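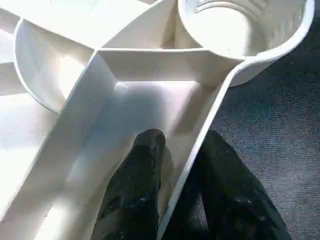 Black gripper fingers on either side of the outer wall of a white compartment tray. Photo: Endis

Endis changes care routine for its two-arm cell in Grorngate

February 13, 2023

Endis has put a new care routine in place for Barasa, the robot cell at its workshop in Grorngate. The cell has two arms and is used to practice the handling of household objects. From this month, the gripper fingers are checked before every session. Until now they were checked once a week.

The change follows a review of the cell's log book. The staff found 148 entries for objects that slipped or turned in the grip, and in most of these cases the fingers had not been cleaned on the same day. Dust is the usual problem, the company says, together with small particles which come off the objects themselves.
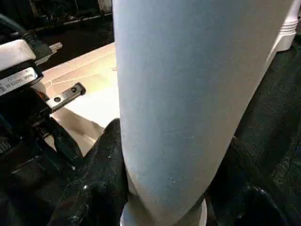 The new check takes almost 2 minutes for each arm and is done with the power to the arm switched off. The technician wipes both fingers with a damp cloth, lets them dry and looks for cuts in the black covering. The side that presses against the object gets the most attention. On a round shape such as the pale cylinder, the covering has to follow the curve, and dirt can stay in its creases. After this the screws at the gripper are tested by hand. The flat metal bracket beside the fingers has two round holes, and these are brushed out also. Last comes the cable, which must hang free and not pull when the wrist turns.

A finger with a cut is replaced at once. Otherwise the pair is changed after 390 hours of work - a limit that Endis chose from its own records and may still correct. 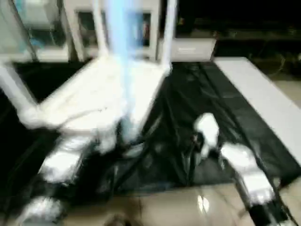

The camera positions are part of the routine too. Each camera is compared with a saved view at the start of the day, and if it has moved, the cell is calibrated again before any work is done. The joints of the arms are moved slowly through their full range, first the left and then the right, and the technician listens for unusual sounds. All results go in the same log book.

A second cell, at the Endis site in Skasulcombe, will take over the same routine in July. Its staff will first spend a few days in Grorngate to learn the check. Spare fingers for both cells are kept in Grorngate for the present.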